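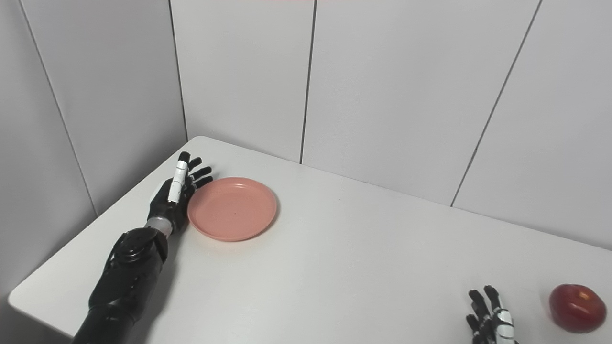

Pink Plates: Your Questions

Is the pink the same on every plate?
Very nearly! Our Carach plates come in a muted salmon, somewhere near coral, and the middle can look a touch darker than the rim depending on the light in your kitchen. If you're adding to a set you bought last July, the color hasn't changed.

How much will one hold?
It's a shallow plate with a raised rim, so it's lovely for toast, a slice of pie or a sandwich and chips. Saucy things are fine too, within reason -- for soup or a big helping of stew you'd be happier with our Pelline bowl.

Can it go in the dishwasher?
Yes, on the top or bottom rack. We do ask that you let it cool down before washing if it's been in the microwave, and please keep it out of the oven.

What would it look like on a white table?
We're very fond of the two together, and plenty of customers write to say the same. If you'd like a bit more going on, try a Flosance napkin in gray underneath.

Do you sell single plates?
We do, and in sets of 3 as well. Singles are handy when one gets dropped (it happens in our house too).

When is the last day to order for the holidays?
21st December, by noon please, and we'll get it packed the same afternoon.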